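Brown plastic bottles — keep or bin?
Household & Storage > Kitchen and utility

marthinus_o
Clearing out the utility room at our place in Dunstead and I've got to the bottles. Most are like this one.

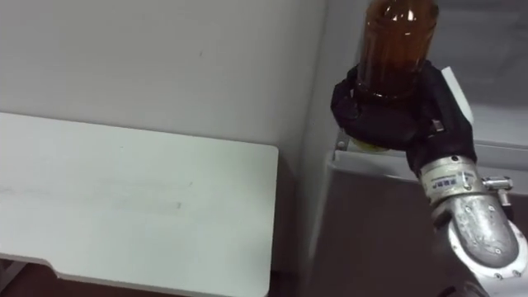
Amber-brown plastic, dark liquid still in it.

I'd like to decant the lot into matching clear bottles so I can see what's left. My wife says leave them as they are. Any views?

sukran.baysal
Leave them. Brown plastic keeps the light off, and plenty of things go off faster in clear bottles on a windowsill. If yours live in a cupboard it matters less.

Ertugrul_S
Disagree. I moved everything into clear bottles in September and I've stopped buying doubles. I had three of the same vinegar before that. Cost me 40 quid for the set, labels included.

sukran.baysal
Vinegar is fine. I wouldn't do it with cleaning products. The original label tells you what to do if someone swallows it, and a handwritten one doesn't.

Ertugrul_S
Fair point on cleaning stuff. I was talking about food.

toshio_k
Marthinus, what's in it? Soy sauce, malt extract and floor cleaner can all look like that.

marthinus_o
Mixed bag. Some food, some not. A couple have lost their labels altogether.

toshio_k
Then those two go. Don't sniff them and don't tip them down the sink. The tip at Cletthorpe takes unknown liquids, but ring first as they stop taking them at 4.

Recep S
You need to keep them upright in the car as well. I use a washing-up bowl with old towels packed round the sides.

For the ones you keep, a strip of masking tape with the date opened does the job. No need to buy anything.

Ertugrul_S
Masking tape peels off in a damp utility room. Mine did.

Recep S
Put it on when the bottle is dry. Mine has lasted 9 months.

marthinus_o
Right, food gets decanted, cleaning stuff stays put, anything without a label goes to Cletthorpe. Will try the tape before I spend 40 quid.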